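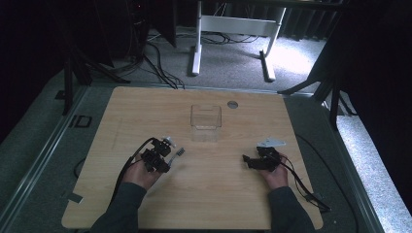
Pale oak grain, a clear plastic box and, just to the right of it, the small gray cover over the hole.

The Hole in the Desk

Every desk I have worked at since college has had a hole in it, and for most of those years I kept a mug on top of it.

The trade calls the thing in the hole a grommet. It's a ring with a cap, sunk into the wood somewhere the manufacturer thinks your cables ought to be. I have never met anyone whose cables were there. Mine go over the side, like everyone's. They drape off the right edge, hang for a while and land on the carpet, where they join the others.

I started paying attention to this in August, when I bought a desk. My old one had been a door. I mean that literally; it had the hinge marks, and for a long time I thought it gave me character. Then a pen rolled into the place where the lock had been, and I went shopping.

The first stop was the Vornby showroom, a very quiet place with very little in it. A Vornby desk costs $1,650, and for that you get a top in solid oak, a frame in any color that is gray, and a cable hole the width of a jar lid. The saleswoman popped the cap out with one fingernail and popped it back in. She did it three times. I will say it made a wonderful noise. On the desk stood a lamp, a closed laptop and a bowl of lemons, and none of these was plugged into anything.

I asked where the lamp went. She said the customer usually liked to decide.

Varnirier, across the parking lot, takes the opposite view and sells you the cable management separately. There's a tray that screws to the crossbar, a fabric sleeve with a zipper, a plastic spine made of linked vertebrae that climbs from the floor to the underside of the desk, and a packet of 20 hook-and-loop ties in colors named after herbs. I bought the ties. I have used two, one of them on a bag of rice.

What I ended up with came from Panagiotou Office Clearance, which occupies an old roller rink and smells like one. Clearance desks are arranged by how they left their last job. Some have been wiped down. Some still have a sticky note underneath with a password on it. Mine had a light wood top, oak-looking and probably not oak, rounded at the corners as though for a toddler, and a diagonal pencil line that somebody once drew with purpose and never followed up on. I have tried an eraser on it. I have also grown a little fond of it, in the way you do with a scar on somebody else.

It had the hole, of course, with the cover in place.

I carried the desk home in two trips, frame first, and for an entire evening I had a perfectly bare tabletop. I recommend the evening. I walked past the doorway more than I needed to. Then I put down one object, a clear plastic box with no lid that I use for whatever I am in the middle of, and the grain showed through the sides, and I thought: this is the whole setup, I'm finished, I am a person with a box.

By the weekend I had counted the cables, which was a mistake. There were 21. I own, as far as I can tell, nine devices. I laid the cables out on the carpet by length, intending to throw away the mysteries, and found that I couldn't throw away any of them. Each one had a plug at the end that looked as if it belonged to something expensive. I put the mysteries back in the closet, where they have been getting to know each other.

The rest I tried to send down the hole. It's harder than it looks. The plug goes through but the brick won't, so you feed the cable up from below while lying on your back, with one arm around the frame and the other feeling across the tabletop for a connector you can hear but can't find. Once it's through, the cover has a notch for it to leave by. The notch takes one cable. I had five. I left the cover off for a day, and the hole ate a paper clip, an earring and the cap of a good pen.

I did write to Nirent, the firm whose name is molded on the underside of my cap in letters you need a flashlight to read. I asked how many cables the part was designed for. The reply was polite and attached a drawing. The part, it said, was designed to fit the hole.

There's a school of thought, well represented online, that the floor is the real problem. Its members mount everything under the desk: power strips, bricks, the little box that blinks. They post the results, and the results are beautiful, as long as nobody ever wants to move the desk, borrow a charger or vacuum. I lasted a week. The adhesive strips let go one at a time, usually at night.

So the bundle is back on the carpet. It comes out of the wall, wanders behind one leg, thickens under the crossbar and goes up over the side wherever I happen to be working. It collects a fine gray fluff that matches the carpet, and visitors step over it without breaking off what they're saying. The ties from Varnirier are in a drawer, eighteen strong, thyme on top.

The cover is on. I press it down with a thumb when I'm on the phone, and it makes nearly the noise the $1,650 one made. The clear box sits next to it, and at the moment it holds a stapler, a tape measure and three more cables, all of which I'm in the middle of.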